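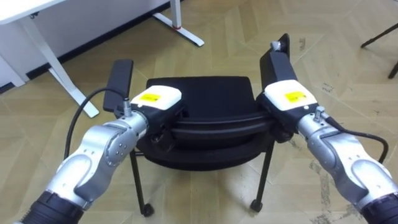 Progress Report to the Fortin Fund — November
Voststead Student Robotics Club

Home | Projects | Reports | Join | Contact

Work since the last report has gone into two-arm handling of furniture. The task is to take an office chair by its back, one gripper at each end, and push it up to a desk on its casters. Students write the motion code and run the sessions themselves.

We logged 854 attempts this term against a target of 920. The shortfall comes from a week lost to a bad cable on the left arm. Spare cables are now kept at the Iltemley lab.

Straight pushes are in good shape. Turning is not — the arms pull unevenly and one finger slides along the padding. The second-year group is testing a slower closing speed and will try thicker finger pads after that.

Spending is on plan. We have 2 requests:
- Move $100 from travel to finger pads and fasteners.
- Extend the loan of the second arm through the Brandmont student meet.

The remaining attempts will be logged before the break. Turning results will be in the next report.

Contact: Voststead Student Robotics Club, Iltemley Lab | Back to top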